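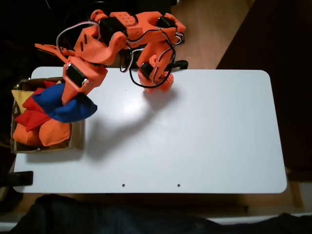

My worry, wrote a reader from the packing side after my last column, is that the easy part of the job is the part they're giving away, and the easy part is where I catch my breath. I have had that message open on my kitchen table since Saturday, and I keep going back to it, because I think it says more than most of what gets written about automation and the people who have to work next to it.

I spent eleven years on the floor at Zomidel, where we filled boxes with soft goods (cushions, beanbags for schools, draft stoppers, that sort of thing), and I can tell you that filling a box is dull work. I would never pretend otherwise. You pick up the thing, you put it in with the others, you push down the one that wants to slide out, and you reach for the next carton. On a busy day our line sent out 600 of them. My wrists still have opinions about it!

But dull work has its own comforts, and the people who draw up the plans seldom stand there long enough to notice them. While your hands are busy with something they know by heart, you can talk. Half of what I learned about that building I learned over an open carton, from the woman across from me: which tape split in cold weather, which customer at Darwish always sent things back, when to ask the supervisor for a day off and when to leave him alone.

When the first arms came in, they took the simple cartons, and what was left for us was everything the arms couldn't manage, the torn seams and odd sizes and the orders somebody had typed in wrong. Every carton that reached a person was now a problem. Management called this more interesting work, and for the first 2 hours of a shift I'd have agreed with them. By the end of the afternoon I was tired in a way I had never been tired before, and I hadn't lifted half as much.

I'm fond of machines, I should say. I like watching them, and there are jobs I'd hand over tomorrow with a ribbon on top. My sister's plant, Skuko, brought in arms too, but there the crew was asked first which stations they'd like to give up, and they kept a couple of the plain ones for themselves and took turns at them. She says it's the most popular spot in the place. It cost the company a little speed, I suppose, and they seem to be living with it.

So to my reader I'd say, tell them what you told me, in those same words, before the floor plan is settled. Ask for a turn at the easy station, and ask for longer breaks if they won't give you one.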